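4.2 Evaluating the Tivwood simulation kit

Flesa sells Tivwood as "ready to grasp out of the box," a claim we took more literally than its sales team may have hoped. We ran 300 trials on the stock scenes, changing nothing. Setup took 80 minutes, most of it spent on the license server. The wrist view (Figure 3) renders quickly and is plain to a fault – brown ground, gray tile, two fingers. 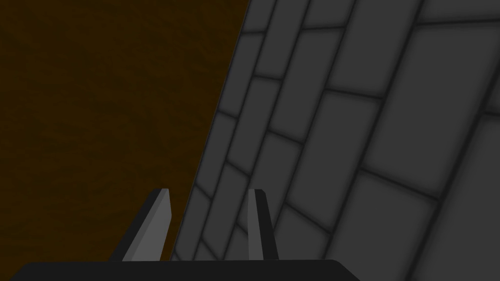
Figure 3. Wrist view in Tivwood, gripper open beside the tiled surface.

The manual lists 106 adjustable settings and explains fewer than we would like.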